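Chapter 3
Household Demand for Electricity

In February the town of Sevusville uses more electricity than in any other month. The sun sets early, people stay indoors, and many homes are heated with electric baseboards. The utility that serves the town, Catovum Power, has to plan for that month well ahead of time. Its planners need to know how much electricity households will buy, and how that amount changes when the price changes.

Demand is the relationship between the price of a good and the quantity buyers are willing and able to purchase. A single point on the demand curve is called the quantity demanded. The two terms are easy to confuse, and we will keep them separate throughout the chapter.

Suppose the price of electricity in Sevusville is 16 cents per kilowatt-hour and a typical household uses 132 kilowatt-hours a week. If the price rises to 20 cents, the household will cut back, but probably not by much. Some uses, such as refrigeration, are hard to give up. Others — lighting an empty room, running a half-full dishwasher — are easier.

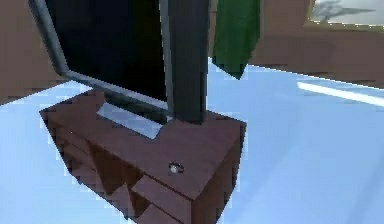
Over a longer period the response is larger. A family can replace an old water heater, add insulation, or move to a smaller house. Section 3.1 defines the price elasticity of demand and shows how to calculate it. Section 3.2 compares short-run and long-run elasticity, using the neighboring towns of Kyei and Sirnmont.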